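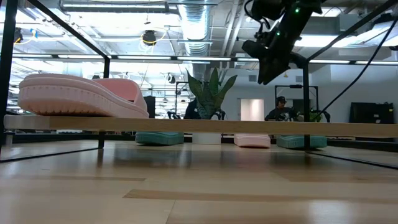 Sevadbridge Opens Applications for Shared Workspace Grants

OKOLBERG, 5/27/18 - Sevadbridge, a nonprofit that supports small businesses in the Okolberg area, is now taking applications for its shared workspace grants. The program will pay desk rent for 19 new businesses for one year, starting in August.

Each grant covers a permanent desk, mail handling and use of the meeting rooms at either of the group's two sites, Okolberg and Paredes. Businesses must have been registered for less than two years and have no more than six employees. Last year 106 businesses applied.

"Rent is the bill that worries people most in the first year," said Esperanza Figueroa, program director at Sevadbridge. "We pay it directly to the building, so the money never has to pass through the applicant's account."

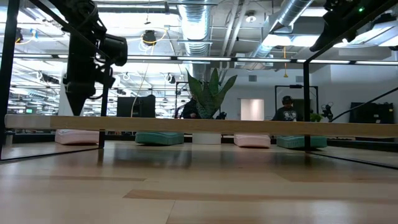
Grant holders also get access to the monthly advice sessions run by Zevivden, an accounting firm that has worked with Sevadbridge since the program began. The sessions cover payroll, sales tax and basic contracts. They are kept informal, and an open floor with a few cushions and a tall potted plant suits them as well as a meeting room does. Places are booked online and there is no charge.

Pichit Chuensuk, who runs a translation business, held a grant at the Paredes site last year. "I had been working from my kitchen," he said. "Having an address I could put on an invoice made a difference with larger clients."

Applications will be read by Lewis Cruickshank and Ingegerd Dahlgren of the Sevadbridge grants office. Applicants should send a two-page business plan, proof of registration and a short budget. Late applications will be held for the next round.

Sevadbridge has supported 306 businesses to date through grants, loans and training.

Press contact: Baltasar Sepúlveda, Sevadbridge, Okolberg office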